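Former Bookkeeper Charged After Deposits for Storage Units Go Missing

23 July 2020

A former bookkeeper has been charged with fraud and theft after customers of a storage company in Grostlow paid deposits for units which, according to police, were never built.

The company, Pivberg Storage, had plans to open a second building on McPhee Road. Customers could reserve a unit there by paying a deposit in advance. Police say that 102 people made such a payment, and that most of the money did not go to the company. It went to a private account which had almost the same name as the company account.

The accused is a woman of 46 who worked in the Pivberg office until last winter. Her name was not released because the court has not yet decided on a request from her lawyer to keep it private. She is charged with fraud, theft from an employer and the use of false documents.

Most of the customers paid a deposit of $1,000. In return they received a contract by e-mail, with a unit number and a date when they could move in. Investigators say that several people received the same unit number, and that some of the numbers did not exist on the building plan at all.

Glenys Rowbotham, a retired school secretary, was one of the first to complain. She wanted to store the furniture of her late mother and she paid her deposit by bank transfer.

"In the beginning they answered my messages the same day," she said. "Then it took a week, and then there was no answer. I drove to the address to look at my unit and there was only a fence and a field with grass."

Rowbotham went to the police with her contract and her bank statement. An officer asked her to wait while he made copies, and she learned that another customer had come with the same question that morning.

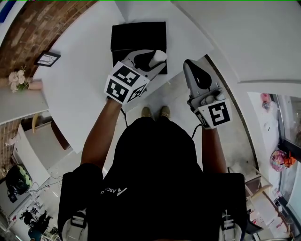

Detectives then asked the bank for the records of both accounts. The search took several weeks, and in June they had enough information to visit the woman at her home, where they took a computer, two telephones and a box of printed contracts. She was questioned and allowed to leave on the same day. The charges were filed this week.

According to the charge sheet, the payments began shortly after the company announced the new building. The private account was opened in the same month. Money from this account was used for a car, a kitchen renovation and the rent of a vacation apartment. Police could freeze a part of what was left, but they did not say how much.

The owners of Pivberg Storage are not suspects. In a written statement the company said that it was "shocked and very sorry" and that it had given all its books to the investigators. The first building, on the other side of town, is open as usual, and the contracts of the customers there are not affected.

The future of the second building is less clear. The land on McPhee Road still belongs to Lumora, a property firm that had agreed to sell it to Pivberg. A spokesperson for Lumora said that the sale was never completed and that the agreement ended in the spring. The firm did not know that deposits were being collected for units on its land.

Kiri Te Moana, a lawyer who represents 30 of the customers, said that her clients want to get their deposits back before they discuss anything else. She has asked Pivberg to pay them from its insurance, because the customers believed they were dealing with the company and the contracts had its name and address on them. The insurer has not answered yet.

"Some of these people gave up their old storage, or they sold things because they had no place for them," Te Moana said. "For them it is more than the deposit."

She advised customers to keep every e-mail and receipt, also those which seem unimportant, and not to sign any new agreement with the company without advice.

Police believe that there may be more victims who have not come forward. Anyone who paid a deposit for a unit on McPhee Road and has not spoken with an officer is asked to call the Grostlow police station or to come to the front desk with a copy of the contract. People who paid in cash should come also, even if they have no receipt.

The woman has not entered a plea. Her lawyer said only that she "will answer in court and not in the newspaper." She must give up her passport and she may not contact any former customer or colleague of Pivberg. The first hearing will be held within 30 days at the Grostlow courthouse.

We use cookies to remember your settings and to count visits to this site. By continuing to read, you accept our use of cookies. Accept | Change settings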